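3.2 Surface tone and reading comfort

One of the most enjoyable parts of the Plumemmont study was finding out how much people care about what lies under their work. We had planned to ask only about lamps and screen glare. Yet in the open comments of our first survey, 829 office workers wrote to us about their desks, and many of them wrote at length! Shiny tops were disliked, very pale tops were called tiring, and dark, dull surfaces came up again and again as restful.

We therefore added a second round at the Larkulon and Mathur sites, with 200 people reading printed pages for 20 minutes on a light top and then on a dark one. Half took the two in reverse order. A matte charcoal-gray surface gives strong contrast with a white object, and its own tone can still shift a little from one side to the other (Figure 4).

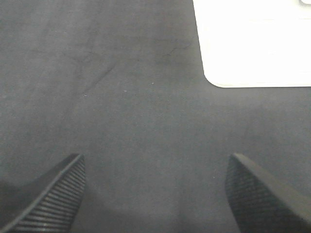
Figure 4. White object with a rounded corner on a matte charcoal-gray surface.

3.3 Ratings and comments

Readers scored each session for eye strain, glare and ease of finding their place again after looking up. Across both rounds we collected 1,641 rating sheets, a wonderful return for a survey with no payment attached. Glare scores fell clearly on the dark top. Eye strain scores moved less, and at Mathur, where the windows face north, they hardly moved at all.

The comments are richer than the scores. Several readers liked how easily they could spot a loose sheet, while others missed the brightness of a pale desk on cloudy mornings. We return to this split in Section 5, together with the Darkberg lighting records.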